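Home | Browse Papers | Authors | Submit | Help

4. Evaluation of the Tretent Simulation Kit

4.1 Scope of the review

This section reports on the use of the Tretent kit as a rehearsal tool for two-armed household robots. The kit is offered by Fliltier as a licensed package. It includes a scene library, a robot model with two arms, a set of small household objects, and a task editor. The version under review was supplied in January under the standard evaluation license, and no changes were made to its physics settings before testing. The supplier had no part in the design of the trials and did not see the results before this paper was submitted.

The review was limited to tabletop work. Kitchens and living areas are the settings in which most of our partner institutions expect to place assistive robots, and a crowded surface is where the programs we have tested in the past tend to fail. Floor cleaning, door opening and work inside cabinets are supported by the kit but were left out of the present study.

4.2 Scene preparation

Tretent builds its rooms from templates. The user picks a room, a main surface and an object set, and the editor then places the objects according to a seed number. Objects may be moved by hand afterward. We used the surface with the mottled stone top for all trials in this section. The object set mixes items that are easy to grasp, such as a mug or a bottle, with flat items that sit close to the stone and leave little room for a finger to pass beneath them. A potted plant was kept in the set on purpose. Its long leaves are thin and overlap one another, and they place a heavy load on the contact solver when an arm passes through them.

Viewpoints are set separately from the room. The kit permits any number of them, and each may be tilted freely. Two were used here (Figure 4). The steeper tilt was chosen to test whether the grasp planner depended on a level horizon. 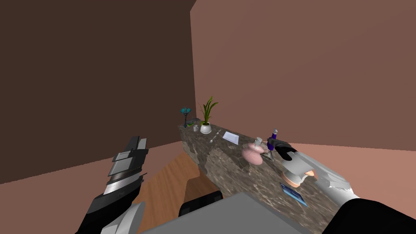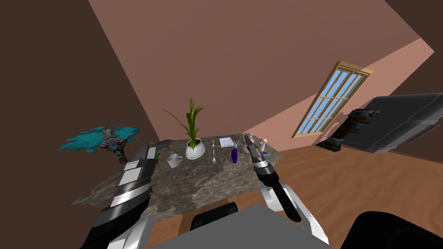 Figure 4. Tretent tabletop scene with both robot arms in view, rendered from two viewpoints. In the first, the right gripper is at the purple bottle.

4.3 Procedure

Each trial opened with both arms raised clear of the objects. The task editor then issued a single instruction naming one object and one goal area. The program under test had no access to the true object positions and was required to work from the rendered views alone. A trial was ended when the object was released in the goal area, when it left the surface, or when the time limit was reached.

In all, 1190 trials were run. They were divided between two control programs: Stanciu, which plans each arm on its own and then checks for collisions, and Skindisex, which plans both arms together. Both programs were run with the settings recommended in their manuals. Failed trials were replayed once with the same seed to learn whether the failure could be reproduced.

4.4 Findings

Replay was the strongest feature of the kit. A failed trial that was run again from its seed followed the same course in nearly every case, and the log made it possible to find the moment at which a grasp was lost. The exceptions involved contact with the plant. When a forearm pushed into the leaves, small differences built up between runs, and the two records could end with nearby objects in different places. The supplier's manual mentions this effect only in passing. Users who need strict repeatability should remove the plant or lock its leaves.

Tall, narrow items gave the most useful results. Stanciu often brought the gripper in too low on a bottle and tipped it before the fingers closed. Skindisex approached more slowly and tipped fewer objects, although it sometimes held the idle arm so far back that the time limit was reached. Flat items were difficult for both programs. Neither manual describes a method for sliding a flat object to an edge before lifting it, and neither program found such a method without help.

Tilting the viewpoint had a smaller effect than expected. Stanciu lost some accuracy at the steeper tilt, mostly in judging the height of small objects. Skindisex showed no clear change.

4.5 Limits of the kit

Three points should be weighed before purchase. First, the friction values supplied with the object set are the same for most hard materials, so results on polished stone should be confirmed on a physical surface. Second, the license is tied to a single workstation and must be released by the supplier before it can be moved. In our case this took 5 working days. Third, the task editor accepts only one goal per instruction. Longer chores must be written as a chain of separate tasks, and the log does not carry over from one to the next.

Within these limits, the kit is suitable for comparing control programs before physical trials begin. It should not be used as the only evidence that a program is ready for a home. The measurement plan for the physical trials was drawn up by Ustyna Nazarenko and is given in Section 5.

Reader comments (3)

mbench: Did you try locking the leaves on only part of the plant? We did, and replay was stable for us as long as the arm stayed off the unlocked side.

R. T.: The single-goal limit is the main reason our lab did not renew. Good to see it in print.

gripwise: Could the authors post the seed list? I would like to repeat the flat-object trials with our own planner.

Last updated: 2/1/22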